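About the Briltdale Robotics Club

The Briltdale Robotics Club is a student project group based in the engineering block at Briltdale College. It meets during term time in the ground-floor workshop and is open to anyone enrolled at the college, whatever their course. 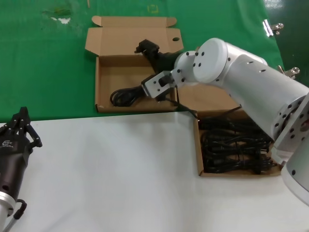 Membership is split into two teams, and each takes one task per year. New members spend their first term on the handling team and may move to the software team after that. No previous programming is needed. Members who have not used the workshop before must complete the bench induction, which takes one session and is repeated at the start of each term.

What we work on

The club's main subject is the handling of soft and flexible objects: cables, cord, cloth and bagged parts. A rigid block keeps its shape when it is picked up. A cable does not, and the position of the free end is hard to predict from the position of the grip. Most of our work is on choosing where to grip, how far to lift, and when to stop and try again.

The current task is cable sorting. Power cables are moved between open cardboard boxes, one at a time, by an arm working over a table. An attempt counts as good if a single cable is transferred complete with its plug and no part is left hanging over the side of the receiving box. Tangled cables are allowed in the starting box. Members may not separate them by hand once a run has begun.

Each attempt is logged with the grip position, the result and a short note from the operator. The log for the present task holds 1,981 attempts, of which 1,657 were good. A further 254 were stopped by the operator before the lift was complete, and the rest were dropped or placed badly. The log is kept on the college network and members can request a copy for coursework.

Competition

The club enters the Tirness Handling Challenge, held each April. Teams are given a set of objects on the day and have a fixed time in which to sort them. Our last entry was placed fourth. The main loss of marks was in the changeover between objects — the arm was returned to its start position more often than the rules required — and this part of the program has been rewritten.

Staff and support

The club is run by Janaína Rezende, who teaches control systems at the college and supervises all powered sessions. Endach, a local maker of test fixtures, pays for consumables and lends us bench space in the summer. The Guimarães Fund covers travel to competitions.

Joining

Write to the engineering office with your name, course and year. Places on the handling team are given in order of application. Closed shoes are required in the workshop, and long hair must be tied back. Members working on the log or on code may do so from the computer room next door.

Page last revised December 2022.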